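Bench notebook, Utden workshop
Friday, started 8.40

Continuing the headrest tablet mount, strap revision C. Carla Hakim has the earlier pages for revisions A and B. Those covered the buckle and the choice of webbing. Today is clamp force, slip under vibration, and the pocket seams if there is time.

Samples: five mounts from the Vakbridge batch, marked C1 to C5 on the back plate in paint pen. All have the moulded jaw with the rubber insert, the 25 mm strap and the ladder-lock buckle. C4 came with one insert seated crooked. Pushed it home with a thumb and carried on, but it is noted in case the result stands out.

Test seat is the grey cloth one with the two-post headrest. The leatherette seat is still out at Plikov. Any slip figure below is for cloth only and should not be quoted for other covers.

Clamp force

Dummy tablet is the steel plate with foam edges. Load cell between jaw and plate, zeroed before each sample. Spring closed by hand, reading taken after one minute so the foam could settle.

C1, C2, C3 and C5 all read inside the band on the drawing. C4 read low on the first closing and came into the band on the second and third. I take this to be the insert bedding in. Marked as a pass with a remark. Would like the insert pressed in at the moulder with a proper tool, as it should not depend on whoever opens the bag.

The spring on C2 makes a click at the end of travel. Opened the housing. There is a small burr on the edge of the spring seat, left side looking from the front. Took it off with a fine file and the click went. Reading unchanged before and after. Check the tool for wear at the same spot.

Cycle test

C1 and C3 on the open/close cycler. Target for revision C is 2,970 cycles, which is the figure Sayegh put in the purchase spec. I have asked where it came from and have had no reply yet. Cycler set to 18 per minute. Faster than that and the jaw bounces on the return stroke and the count reads high.

Started C1 at 9.25. Counter checked against the clock after five minutes, agreed. C1 reached target just after 12.10. Jaw still closes square, slight polish on the rubber where it meets the foam. C3 goes on after lunch.

Slip under vibration

Mount on the headrest posts, strap pulled to hand tight, then one further notch. White tape line on the post and a matching line on the bracket, slip read with a steel rule between the two lines. Swept the shaker up to 100 Hz and back down, then dwelt at the two worst points.

Worst movement was at the low end on every sample. At the top of the sweep the tablet plate buzzes but the bracket stays put. C5 slipped more than the others. Re-threaded the strap and found it had been passed through the buckle with the shiny side in. With the textured side in, C5 matched the rest. The instruction leaflet shows the strap as a plain black line with no indication of which face goes where. A customer will get this wrong as often as right.

Two options:
Print an arrow and the word OUT on the shiny face near the free end.
Change to webbing textured on both faces.

The first is cheaper and could go on the present stock. The second needs a new sample and another round on the shaker. I lean towards the first for this batch and the second for revision D.
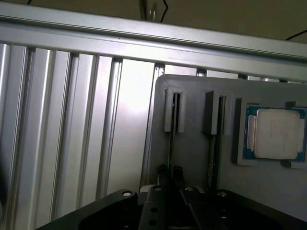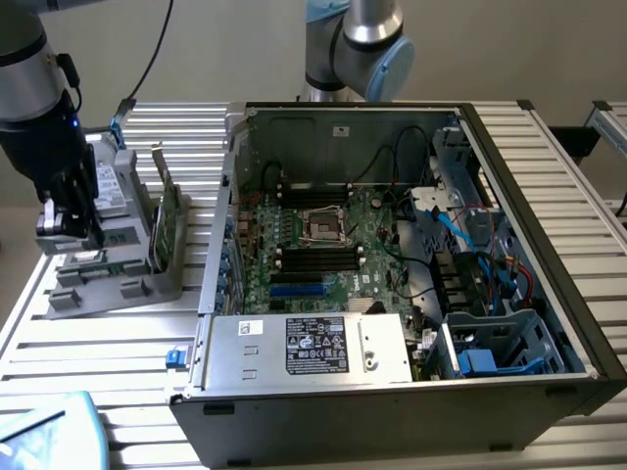

Raised the strap question before lunch. Widad Saab would not print anything on the webbing, on the grounds that the ink on the seat organiser straps rubbed off on pale upholstery last July and the returns had to be written off. She would sooner see the free end stitched into a folded tab on one side, so that it will only lie flat in the buckle when threaded the right way. She also asked whether the slip reading on C5 had been taken before or after the strap had been re-tensioned, as the two are easily confused.

Reply to the second point: both. First reading as received, strap shiny side in. Then re-threaded, re-tensioned to the same notch, full sweep repeated. The two rows are kept separate on the sheet.

On the tab: folded one up by hand on C5, about-face fold held with three rows of zigzag. It does what she describes. Threaded wrongly, the tab stands up and catches on the buckle frame. It adds thickness, so the strap must be threaded before the tab is stitched, or the buckle slot opened out. Have asked Philomena Fitzgerald whether the present sequence at the sewing end allows for that.

Organiser pockets

Short session only. Large lower pocket loaded with two full water bottles and hung overnight from the top strap. Seam holds. The mesh side pocket has stretched at the mouth and does not recover. The elastic is caught by the stitch at both ends but floats free in the middle of the channel, and it has rolled over on itself. One line of stitch down the centre of the channel would stop it rolling. Try on the next pair.

Kick panel wipes clean with a damp cloth. Dried mud needed a brush. The piping at the lower corner holds grit, and I could not get all of it out. Bilal Zein wants the piping kept for appearance. Left as is.

C3 went on the cycler at 13.20. Spring force to be read again on C1 and C3 once both are done, same cell, same plate, and compared with this morning's readings.

Open items

Insert fit on C4: report to Vakbridge with the readings.
Burr on spring seat: ask for the tool to be looked at.
Tab on strap end: sewing sequence, Philomena.
Origin of the cycle figure: chase Sayegh.
Leaflet drawing: redraw the strap with both faces shown, whichever fix is chosen. Samira Darwish has the artwork file.
Leatherette seat: get it back from Plikov before the slip test is repeated.

C3 finished at 16.05. Jaw square, same polish on the rubber as C1. Cycler off at the wall, load cell back in its case.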